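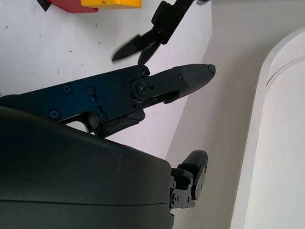 Au rond-point de Purkbridge, on apprend à céder le passage

À l'heure de l'embauche, la file remonte jusqu'à la station-service Evangelista. Les voitures venant de Skarthorpe arrivent vite, par la voie de gauche, et beaucoup coupent l'anneau sans clignotant. Kristine Sebastian l'emprunte deux fois par jour depuis qu'elle travaille au dépôt. « Je ne regarde plus les clignotants, je regarde les roues », dit-elle.

Le carrefour a été refait en mai. Les feux ont disparu au profit d'un giratoire à deux voies et de 3 passages piétons surélevés. Selon le relevé de la commune, 3 397 véhicules y passaient chaque jour avant les travaux. Ils sont maintenant 3 825, une partie du trafic de la rocade s'étant reportée sur cet axe.

Efren Padilla enseigne la conduite dans le quartier. Il y emmène ses élèves dès la quatrième leçon, d'abord en milieu de matinée, puis aux heures chargées. L'erreur la plus courante, selon lui, se produit à la sortie : le conducteur resté sur la voie intérieure se rabat d'un coup, sans contrôler son angle mort. « Si la voie de droite est occupée, on refait un tour. Ça prend dix secondes. » Les élèves le font volontiers. Leurs parents, moins.

La police municipale a dressé 86 procès-verbaux depuis l'ouverture, la plupart pour refus de priorité à un piéton. Le téléphone au volant vient ensuite. Lorna Rivera, qui tient la boulangerie côté sud, a vu deux accrochages depuis sa caisse — de la tôle froissée, un constat rempli sur le capot, et tout le monde est reparti.

Le bureau d'études Arkoser, chargé de l'aménagement, propose de ramener l'entrée nord à une seule voie. Jomar Magbanua, qui suit le dossier pour le bureau, reconnaît que la file s'allongera le matin. Les riverains de l'avenue y sont plutôt favorables, les transporteurs beaucoup moins : leurs semi-remorques mordent déjà sur la bordure en tournant vers Skarthorpe.

En attendant, un marquage fléché doit être peint au sol cet été, de nuit, avec une déviation par la rue du lavoir. La limitation reste à 30 km/h sur les quatre branches.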